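Where Does Sweat Come From?

Run up a hill on a hot day and your face gets wet, your shirt sticks to your back and your hair goes all spiky. I used to think that was my body leaking! It's a cooling system, and a pretty clever one, so let's have a look at how it works.

Tiny taps in your skin

Your skin is full of sweat glands. Each one is a very thin tube, curled up at the bottom like a ball of yarn, and the top end opens at a hole so small you can't see it without help. You have millions of them. They're packed in tightest on the palms of your hands and the soles of your feet (which explains a lot about my sneakers).

The boss of all these taps is your brain. There's a small part deep inside it that checks how warm your blood is, a bit like the thermostat on a wall at home. When you get too warm, it sends a message down your nerves and the glands start pushing out sweat.

Why being wet cools you down

Sweat is nearly all water. When water dries, it turns into a gas called water vapor and floats off into the air, and it needs heat to do that. It takes the heat from your skin! The proper word for this is evaporation.

Try it at the sink. Wet the back of one hand, leave the other hand dry, and blow on both. Which one feels colder?

On a sticky day the air is already holding lots of water, so your sweat dries slowly and just sits there. When I lived in Kulletness, right by the sea, I could walk 2 blocks in August and look like I'd been swimming. Here in Romside the summers get up past 90 degrees too, but the air is dry and I hardly notice I'm sweating.

What's in it?

Mostly water, as I said, plus a little salt. That's why it stings when it gets in your eyes, and why a baseball cap can end up with white wavy lines on it. Those lines are salt that stayed behind when the water went away.

Now for the smelly part. Fresh sweat hardly smells at all. The smell comes from bacteria, teeny living things on your skin that feed on some of the sweat and make stinky stuff out of it. They love armpits. Soap and water wash plenty of them off, and grown-ups wipe down the benches at a gym for the same sort of reason.
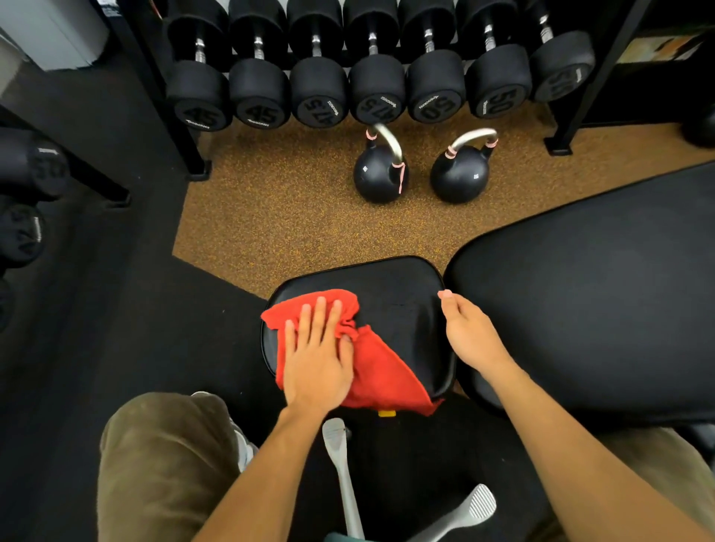
Do animals sweat?

Some do. Horses sweat a lot, and it can even turn foamy under the saddle. Dogs have sweat glands on their paws, but mostly they cool off by panting, so the water dries off their tongues and the insides of their mouths. Pigs hardly sweat, so they roll in mud, and I'm a little jealous.

Filling back up

All that water has to come from somewhere, and it comes from you. So drink some before you play, and again when you stop for a rest. If you feel dizzy or sick in the heat, go sit in the shade and tell a grown-up right away. 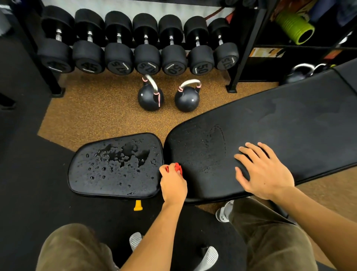 Wiping down a weight bench with a red cloth.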